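Date: December 22, 2025
Subject: Re: [Multum-users] Liner slip on the 7 gallon size

> We switched to the Bretine liners in September and they
> slide down inside the bin after a day or two. Is the
> stated size wrong, or are we fitting them wrong?

The stated size is right, but it is the flat width, and the two makers measure it differently. Bretine gives the width with the side folds pressed in. Meng gives it with the folds opened out. A liner picked by the number alone can end up 4 inches wider than the rim needs, and then nothing holds it.

Measure the outside of the rim with a tape, halve that figure, and add half an inch. Compare the result with the opened width. If the liner comes in a box of 50, check one before ordering more. The Trullow sheet lists opened widths for every roll they carry, including the 110 count, so it can be used directly.

Film thickness has little to do with slip. Thin film grips a smooth rim slightly better than thick film does.

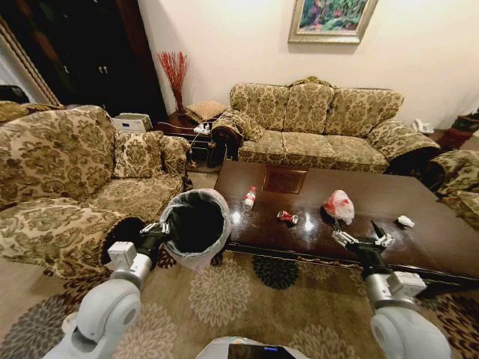 Overhang is the other variable. Too little and the liner pulls in as soon as weight reaches the bottom; I allow 4 inches all the way around on the larger sizes and less on small ones. The small living room bin by the coffee table has its translucent white bag folded over the rim, and that fold is the part to check first. Press the air out from under the bag before turning the edge down. Trapped air lifts the bag and works the fold loose.

If it still slips after that, post the rim measurement and the roll number.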